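Deux bras, une table et des règles du jeu
Comment les ateliers de robotique apprennent à travailler proprement

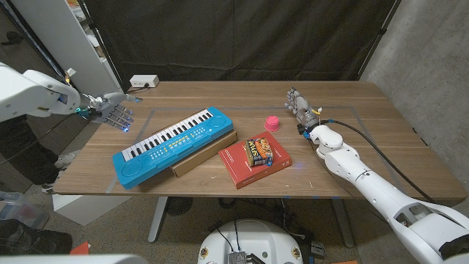 Il y a encore quelques années, chaque équipe disposait ses objets comme elle l'entendait, lançait ses essais et notait le résultat dans un coin de cahier. Allez ensuite comparer deux laboratoires ! Un robot adroit chez l'un devenait maladroit chez l'autre, et l'on discutait pendant des heures pour savoir si la faute revenait à la main, au logiciel ou à la lampe du plafond.

Les choses changent, et c'est passionnant à suivre. Chez Skustell, le cahier de bonnes pratiques adopté en mars tient en 3 feuillets, et sa première exigence tient en une ligne : la zone de travail se marque au ruban, sur le plateau même. Un simple rectangle gris clair suffit. Tout ce qui doit être saisi, poussé ou empilé se trouve à l'intérieur au départ, et l'essai s'arrête si un objet en sort.

Deuxième chapitre, mon préféré : le choix des objets. Les cubes de couleur ont rendu de grands services, mais une maison est remplie de choses autrement plus coriaces. Un clavier pour enfant, long et couvert de touches, posé de travers sur un carton plat. Un livre rouge qui sert de socle à une boîte de SPAM. Une petite tasse rose retournée, fond en l'air, qu'il faut aborder tout autrement qu'une tasse à l'endroit. Le texte demande justement que certains objets se chevauchent ou s'appuient les uns sur les autres, et que la disposition de départ soit consignée avant le premier mouvement.

Vient ensuite l'arrière-plan. Une toile sombre tendue derrière la table paraît un détail de photographe, et pourtant les équipes de Sevex y tiennent autant qu'au reste : elles ont enregistré 1 376 essais avec fond uni, puis 1 012 sans, afin de pouvoir lire les deux séries séparément. J'aurais voulu que tous les ateliers aient cette patience (et cette place sur leurs disques).

Reste la sécurité, le morceau le plus discuté. Avec deux bras articulés qui se partagent un plateau, la règle de Klinhom est nette : une seule personne donne le départ, à voix haute, et garde l'arrêt d'urgence à portée de main. Les câbles sont vérifiés sur toute leur course, du poignet à l'épaule, bras déployés puis repliés. On dégage le sol avant la séance. Et l'on ne replace jamais un objet à la main tant que les moteurs sont sous tension, même quand la boîte est à deux doigts de tomber, même quand il ne manque qu'un essai pour finir la série !

Le prochain chantier s'appelle Brurkdale. Ce projet commun veut réunir 4 000 essais décrits de la même façon, échecs compris, avec un vocabulaire partagé pour dire ce qu'est une prise réussie. Faut-il soulever l'objet, le tenir, le reposer debout ? Les trois ateliers n'ont pas encore la même réponse, et la prochaine version du texte devra trancher.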